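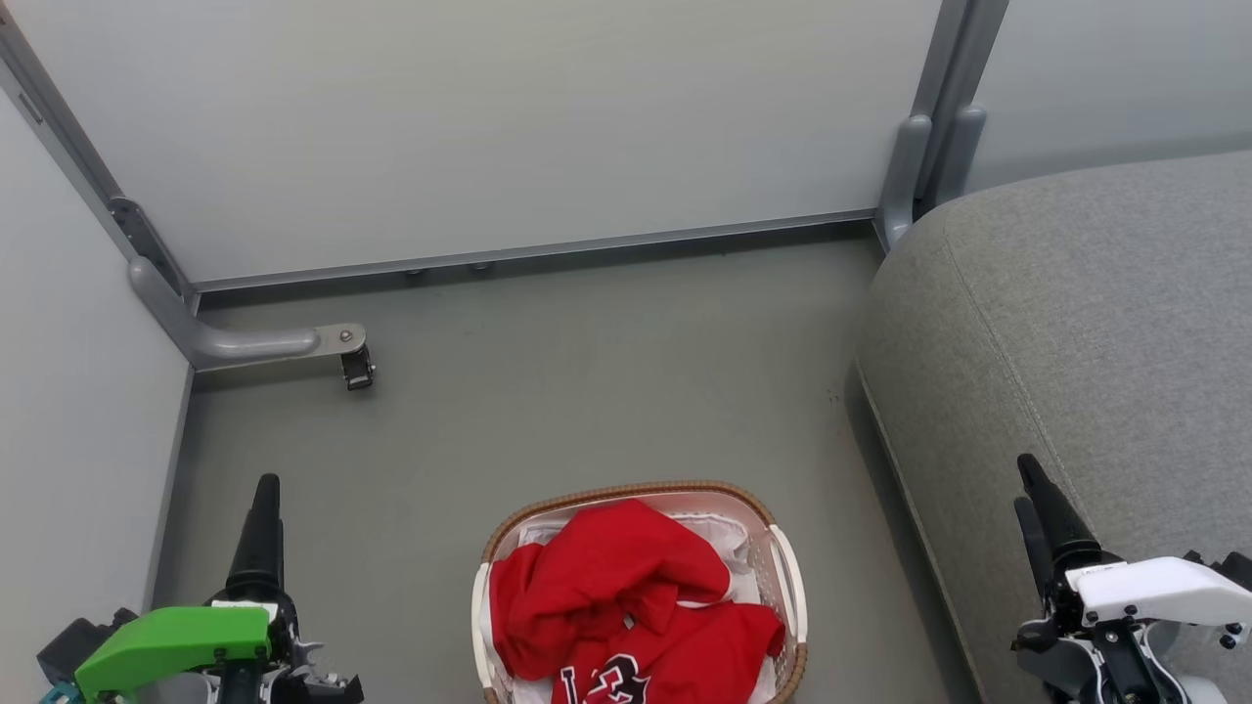 Ursina Gisler wanted to know, before she would sign off on the class project at Plutinley, what the word "works" was supposed to mean in the proposal. The team had written that its robot "works on laundry." Worked how often, she asked, and on whose laundry?

Chapter 6
What a Demo Can and Can't Tell You

The team didn't have an answer, and I doubt most teams would. This chapter is about how to get one.

By now you have built an arm, or at least wired one, and you have probably shown it to somebody. Showing it is fun. It is also a poor way to find out what you have made. In a demo you choose the moment, the object and the starting position. If the first try goes badly you say "hang on" and do it again, and the second try is the one people remember. I have sat through a lot of student demos, including my own, and I can't recall one where the failed tries were written on the board.

Laundry makes a good test of this because it looks so easy. A wooden block has six faces and stays the shape it is. A sweatshirt dropped in a basket has no shape you can count on. It folds over itself, the sleeves end up underneath, and a gripper that closes on the top layer may bring up one layer or three. Lift it and the weight moves. Put it back and you have a different problem from the one you started with, even though it is the same sweatshirt.

The Plutinley class called its project Gisell, and set itself a modest task: two arms, one basket, take the clothing out and put it on a seat. The first report said the robot succeeded in 16 of 20 tries. Reading that, most people think "80 percent, pretty good for students." I thought so too for a minute or so. Then the questions start.

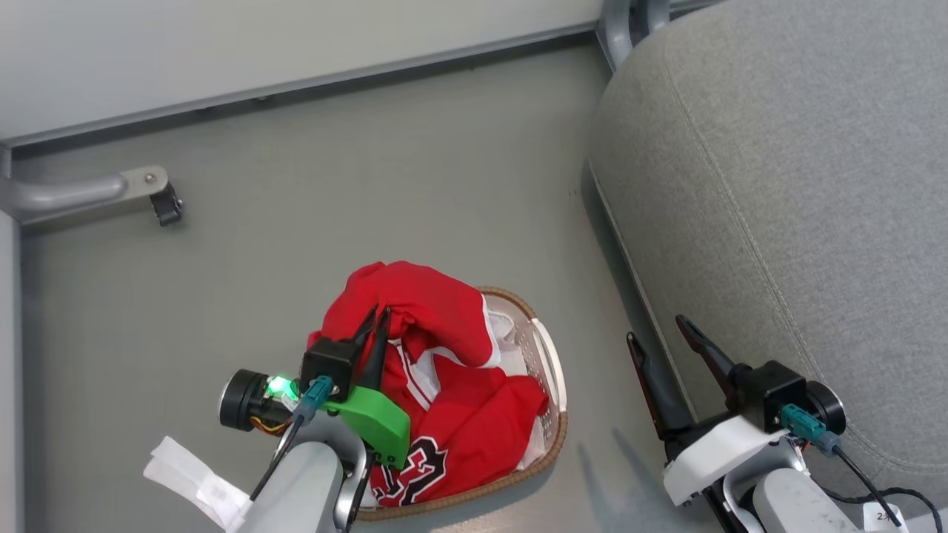 What counted as a try, for one thing. When two students on the team were asked separately, one said a try began when the arms started to move, and the other said it began when a finger closed on cloth. Under the second rule, every time the arms reached in and missed, the miss vanished from the record. Neither student was cheating. They had never talked about it, and the log sheet had only one column.

What counted as success was no clearer. A sleeve hanging over the edge of the seat was marked as a pass on some rows and a fail on others. And between tries a student reset the basket by hand, usually with a nice fold of cloth sticking up near the top where a gripper could find it. Ask the person doing the resetting and they will tell you they were just dropping it in. Perhaps. People who want a robot to do well are not reliable droppers of sweatshirts.

The class ran the test again with written rules and 30 tries. The resetting was done by students from another bench who had no stake in the score. I am leaving the second result out on purpose, as you will work from the raw log in Section 6.4 and I would like you to get there without knowing what to hope for.

None of this means the project was bad. The Drurkell meet, where many school clubs take their machines in July, gives its prize for the best single run, and a team that trains for the best single run is doing what the rules ask. You should know that this is what a ribbon from Drurkell measures. If you want to know whether a machine could be left alone with a basket, it tells you very little.

You may hear the opposite complaint, that all this checking takes the joy out of building. I have some sympathy. Filling in a log on a Monday afternoon is dull — duller than soldering, anyway. But the dull sheet is the only part of the project a stranger can use.

Before you read on

Find the last thing you built that you described to someone as working. Write down how many times you had run it when you said so. Then write the rule you used to decide that a run had gone well. If you had no rule, write that down instead, and keep the page. You will need it for the Moser log in the next section.

6.1 Deciding what a try is

Start with the moment the clock begins.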